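FOR IMMEDIATE RELEASE

Hetix to convert Clatby cold store to low-charge ammonia refrigeration

CLATBY, January 31, 2018 – Hetix Cold Storage has awarded the contract for replacement of the refrigeration plant at its Clatby distribution facility to Zaugg Refrigeration. The existing plant, which operates on R-22, will be decommissioned and replaced with a packaged low-charge ammonia system supplied under the Gorora product name.

The Clatby facility stores frozen vegetables, dairy and baked goods for grocery customers. It comprises a freezer hall held at -25 °C, a chilled hall held at 2 °C, a blast freezing area and an enclosed loading dock. The halls are served at present by a central machinery room with liquid overfeed piping to ceiling-hung evaporators. The compressors were last overhauled before the building was extended, and replacement parts for two of the units are no longer manufactured.

Under the contract, Zaugg will install packaged units on a new structural steel platform above the freezer hall roof. Each unit contains its own compressor, plate heat exchanger, oil separator and controls in a ventilated enclosure. Refrigerant lines between the machinery room and the halls will be removed. The total ammonia charge for the site has been set at 332 kilograms, divided among the packaged units so that the loss of one enclosure does not release the charge of another.

The design refrigeration load is 400 kilowatts. Heat rejected by the compressors will be recovered through a glycol loop and used for underfloor frost protection and for washdown water, displacing part of the natural gas now burned in the facility boiler.

"The selection was made on serviceability," said Remo Stöckli, Director of Engineering at Hetix. "A technician can isolate one unit, pump it down and work on it while the adjacent units carry the hall. With the present plant, the same task requires us to move product."

Technical documents for the tender were evaluated against criteria for energy consumption at part load, noise at the property line, refrigerant charge and availability of parts. Part-load performance was given the highest weighting, as the Clatby plant runs below half capacity for much of the winter.
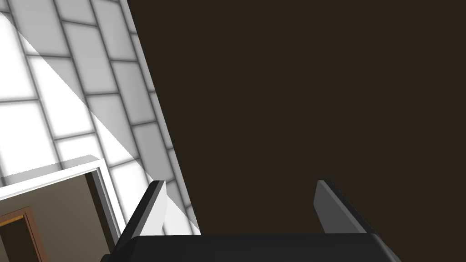
Will the facility stay open during the changeover?
Storage and dispatch will continue throughout the work, with the chilled hall converted first and the freezer hall converted one zone at a time. Blast freezing will be suspended for 30 days, and affected customers will be contacted by their account representatives to arrange alternative capacity.

Steel fabrication is under way. Site work starts once the frost has left the ground, with the footings for the exterior columns poured first. Final commissioning is scheduled for October. Zaugg will provide a temporary chiller for the loading dock while the dock coils are disconnected.

Recovery of the existing R-22 will be carried out by certified technicians, and the recovered refrigerant will be shipped for destruction. Steel piping from the old plant will be purged, cut and sent for scrap. Insulation will be sampled before removal and handled according to the results.

Ammonia detection will be installed in each enclosure, in both halls and at the relief vent headers. Detectors will be calibrated at commissioning and at intervals set out in the maintenance plan. Exhaust fans in the enclosures will be wired to a supply separate from that of the compressors. Hetix will also revise its emergency response plan and provide a copy to the municipal fire department.

"Operators will be trained on the units before the old machinery room is shut down," said Notburga Camenzind, Project Manager at Zaugg. "Training covers start-up, defrost scheduling, oil draining and isolation. The control sequences will be tested at our shop prior to delivery, so that site time can be used for charging and balancing."

The Clatby facility employs 77 people in warehousing, maintenance and administration. Staffing levels are not affected by the project.

About Hetix
Hetix Cold Storage operates temperature-controlled warehouses and provides storage, blast freezing and order assembly to food processors and grocery distributors.

About Zaugg
Zaugg Refrigeration designs, installs and services industrial refrigeration plants for food storage, food processing and recreational ice facilities.

Media inquiries
Communications Office, Hetix Cold Storage, Clatby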